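Rakness trial, first month

Posted Feb 13, 2024

I signed up for the Rakness simulator in January, on the five-seat plan. Domenica Egger had used it at her last job and thought it would save us some bench time. We paid $382 for the month, which covers the scene editor, the arm and gripper library, and 60 hours of rendering.

Installation was simple. Johanna Tanner had it running on her machine before lunch. Mine took longer due to an old graphics driver. The manual has one line on drivers, on page 24, and I missed it the first time.

What we wanted was a wrist view. Our grasping code runs on what the gripper sees, so a simulator that only gives you a nice wide shot of the room is no use to us. Rakness lets you attach a view to any link and choose the lens. The round wide-angle one was the closest match to ours, and the black corners are easy to mask out in code.

The object library is mixed. The household items are good. The control panels are better than I expected, and the sliders can each be set to their own height before a run. Textures are the weak part. Some of the larger shapes come with a blotchy gray surface that doesn't look like any material I know, and I haven't found a setting that cleans it up.

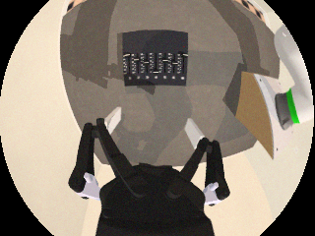 Support has been fine. I wrote to them twice. The first question was about joint limits and I had an answer the next morning. The second was about exporting runs in our own log format, and they said it is planned for March. Until then Johanna has a short script that converts the files.

One complaint is the billing page. Render hours are rounded up per job, so a lot of short tests eat through the 60 hours faster than a few long ones. We now queue our tests and run them together in the evening.

We are keeping it for another month. Domenica wants to try two arms in the same scene, and I still have to compare the contact forces with what we measure on the bench.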